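Rokholm through to the league cup final

Rokholm beat Kalton 13-11 in the second semi-final and will meet Ivis in the final on December 1, 2021. Signe Þórarinsdóttir scored five, four of them from extra-man play.

Kalton led 6-4 at half-time. Rokholm then changed from a flat zone to a press and conceded once in the third quarter. Oluf Oddsson made 3 saves in the last two minutes, one of them from a penalty. 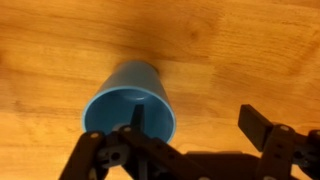
Blue plastic cup on a wooden tabletop.

Ivis reached the final by beating Hwang 9-8. Gunnlaugur Lauritsen levelled from the left wing and Þórey Thygesen scored the winner on the counter-attack. Hwang had a late shot ruled out for a foul at centre forward. Both referees agreed on the call and no protest was lodged.

Attendance over the two matches was 1041, up 500 on last season's semi-finals.

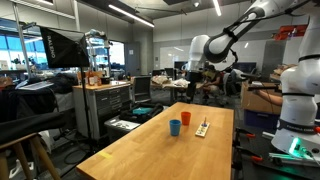

Blue and orange cups on the long table, with the peg board to their right.

Guðlaug Oddsson is suspended for the final after a third major foul against Kalton. Rokholm may name a replacement up to one hour before the start, and the cap number must stay the same.

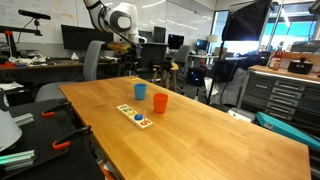 Extra time is not used in the final. If the score is level after four quarters, the match goes straight to a shoot-out of five shots each from the five-metre line. Kalton and Hwang play for third place in the same pool beforehand. Team sheets for both matches go to the table officials.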